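Search tips Search

Gripper screws that stay put: what we've learned at the Clonside bench

412 shares
39 comments

If you build with grippers at home or in a shared shop, sooner or later a finger goes crooked on you. I love this part of the hobby more than I should, so these are my favorite tricks for brackets, screws and fingertips.
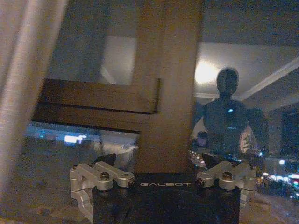

Eldana Weldu wrote in to say she'd skip thread locker completely until the fingers have been lined up twice, and I'm coming around to her view. She fits everything finger-tight, closes the gripper on a strip of card, and only then snugs the screws down. Saves a lot of scrubbing blue goo out of threads!

My own routine goes like this. Power off and unplug first. Clean the hex sockets with a wooden toothpick – packed dust keeps the key from seating, and a half-seated key is how you round out a screw. Use the long end of the key in your hand and the short end in the screw for the final turn, and stop when it feels firm. Aluminum threads strip so easily.

Tighten a little on the left bracket, a little on the right, then back again. If you crank one side all the way down first, the fingertips can meet at a slant and you'll be chasing it all evening (ask me about March).

To check the slant, close the fingers gently on a sheet of plain paper and tug. It should drag the same at the top and the bottom. If it slips out at one end, loosen that bracket and start over.

Put a dot of paint marker across each screw head and onto the metal beside it. When the line breaks, the screw has moved. I look mine over every 400 grabs, and after any bump into the table, naturally.

A few odds and ends. Egg cartons are wonderful for spare screws. Wipe fingertips with a barely damp cloth and let them dry before you test on anything slippery. Pad the edge of a shelf or post with pipe foam if your arm swings near it – a dollar or 2 of foam has saved me a fingertip already. And print the wiring sketch big enough to read without your glasses!

Next up is cable routing. Liviu Preda has a trick with old shoelaces that I'm dying to try on the Skeltusow arm.

39 comments Share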